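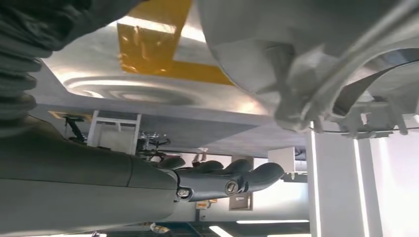
Figure 1. White gripper and dark grey robotic arm, close view.

Moving a Head Office: Trostel's Relocation from Sepp to Remstead

Group project report, Business Location and Labour
Austra Mets, Chia-jung Chien, Efraín Marulanda
Supervisor: Gediminas Grigaitė

1. Background

Trostel makes valves and fittings for commercial refrigeration. Until last year its head office and its plant were both in Sepp, on neighbouring lots. In June the company announced that the head office would move to Remstead and that the plant would stay where it was. The move was finished before the end of the following winter.

Our group chose this case for two reasons. The company is small enough that one person could explain most of the decisions to us, and the local reaction in Sepp was stronger than the number of jobs would suggest. Trostel employs 400 people. Of these, 60 worked in the head office at the time of the announcement. The rest work in the plant, the warehouse and the service depot, and their place of work did not change.

2. Questions

We set out to answer the following:
Why did the company separate its head office from its plant?
What did staff do when they were told?
What did the two towns gain or lose?

We had planned a fourth question on the effect on suppliers. It was dropped after the supplier survey went out and almost none of the forms came back.

3. Method

We interviewed Aivar Baranauskienė, who managed the relocation for Trostel, twice. The first interview was by phone and the second was at the Remstead office. We also spoke with head office staff who had agreed to be contacted, some who moved and some who left. They are not named in this report. Council minutes from both towns were read for the period before and after the announcement. Efraín did the minutes for Sepp and Chia-jung did Remstead. Austra wrote up the interviews.

Staff were reached through a notice the company put in its newsletter, so people who left early are probably under-represented.

4. Reasons for the move

The company's public statement gave one reason, access to skilled workers. In the first interview we were told the same thing. In the second we were given more detail, and the order of importance was different.

The lease came first. The head office in Sepp was rented, while the plant is owned. The landlord wanted a long renewal at a higher rate and would not agree to a shorter term. Management began looking at other buildings in Sepp and found nothing with enough floor space and parking.

Hiring came second. Finance and engineering positions in Sepp had been staying open for months. Applicants often withdrew when they learned where the office was. Remstead has a college and a regional airport, and several firms of the same type have offices there. One of them is Tradix, which moved its own head office from a smaller centre a few years earlier. Trostel's managers visited Tradix before deciding and asked mostly about how many staff had stayed.

The third reason was travel. Most of Trostel's larger customers fly in, and the drive from the Remstead airport to Sepp takes 45 minutes in good weather. Several people we spoke with thought this had been given too much weight, as customers usually want to see the plant and have to make the drive regardless.

Remstead council offered a reduction in property tax for the first years. According to Mr. Baranauskienė this was welcome but came after the choice had been made. The minutes support this. The reduction was first discussed at a meeting held after the announcement.

5. What staff did

Every head office employee was offered the same position in Remstead. Those who accepted could claim moving expenses. Those who preferred to stay in Sepp and commute received a fuel allowance of up to $500 a month for the first year only.

More people chose to commute than the company had planned for. The reasons given to us were practical. Houses in Remstead cost more, children were partway through school, or a spouse worked in Sepp. One person in accounts said she would decide when the allowance ran out.

A smaller group left. Payroll was the department most affected, and for several pay periods the work was done by an outside firm. There were errors in overtime pay at the plant during this time. They were corrected, but plant workers still brought them up when we visited.

Nearly all staff said they would have liked more notice. The announcement was made at 9 a.m. in the cafeteria and was on the local radio station by noon, before people on leave had been phoned.

6. Effects on the towns

In Sepp the old head office was still vacant when we finished our fieldwork. The council minutes show concern about the plant, and councillors asked more than once whether it would be next. The company wrote to say it had no plans to move it. A lunch counter across the road from the office has cut its hours. We could not find any other business that had made a change it would connect to the move.

In Remstead the effect is harder to see. The office is on two floors of an existing building near the college. The college has placed co-op students with Trostel, and one has since been hired in engineering.

7. Limits of the work

We had no access to company accounts, so the cost of the move is not covered. The staff we spoke with were self-selected. The fuel allowance had not yet ended when this report was written, and the number of commuters may change after it does.

Mr. Grigaitė suggested comparing Trostel with Tradix directly. Tradix declined an interview but sent us its published annual reports, which do not break out head office staff by town. A later group may have better luck with the request if it is sent earlier in the term.

8. Division of work

Austra Mets: interviews, sections 4 and 5
Chia-jung Chien: Remstead minutes, sections 2, 3 and 7
Efraín Marulanda: Sepp minutes, supplier survey, sections 1 and 6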